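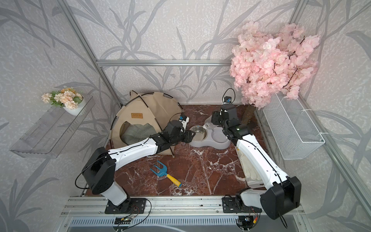 Feeding Corners: Keeping Food, Water and a Bed in One Small Area

15/11/2021

Glenys Cosgrove has laid out feeding and sleeping areas for small pets for 13 years, first at the Ocampo boarding house and now on her own account. She works mostly in apartments, where the bed, the food and the water have to share one corner. Sena Yakubu met her in August to go over the basics.

The arrangement Cosgrove uses most often has two pieces: a fabric tent toward the back corner and a double feeder to the right of it, out on the open floor. She starts with the tent.

"The tent fixes everything else," she said. "Once you know which way the doorway points, you know where the animal comes out, and you keep that patch of floor clear."

She prefers the type held up by thin arched poles. The poles come out, the fabric goes in the wash, and the whole thing packs flat. The weak point is the foot of the pole, which works loose when the animal leans on the wall from inside. Cosgrove checks the feet when she changes the cushion.

Beige fabric shows hair less than a dark color does, in her experience, but it shows drips. For the cushion she likes a pattern. A green-and-white check hides a day of use and still lets you see when it needs washing. She keeps two cushions per tent, one in and one in the laundry.

"Size the cushion to the floor of the tent. If it rides up at the doorway, the animal pushes it out, and then you have a cushion in the water."

The feeder comes next. Cosgrove uses a double unit, with a well for a steel bowl on the left and the water side on the right, fed from a bottle at the rear. Yakubu asked if a pair of separate bowls would do as well.

"They do the same job. They also move. A double unit is heavier once the bottle is filled, so it stays where you put it."

Steel is her choice for the food side. Plastic bowls scratch, and scratches hold grease. A steel bowl lifts out of the well and can be washed apart from the base. The base itself gets wiped down, including under the bowl, where crumbs collect. She takes the bottle off every second day and cleans the neck with a narrow brush. On older units she looks at the seal as well - a worn one lets the water side overfill.

On distance, she has the owner set the feeder down, fill it and watch two meals. If food ends up in the tent, the feeder moves farther away.

Floors matter more than most clients expect. A hard, smooth surface is easy to wipe, and a reddish-brown marble pattern with white veins is forgiving of stains. It is less forgiving for grip. Cosgrove does not put a mat under the feeder unless the unit slides, as water gets under the mat and stays there.

Walls get less attention from her. She will accept any wallpaper that can be sponged. The large gray leaf prints that many clients choose are fine, she said, provided the paper is sealed at the bottom edge. Splashes land low.

Yakubu asked about keeping records. Cosgrove has notes on 134 corners, with a rough plan of each and the date of any change. The most common change is moving the feeder out from the wall. A bottle at the rear needs hand room behind it, and people forget this until the first refill.

"Leave enough space to get your hand around the bottle. Then put the tent where it fits."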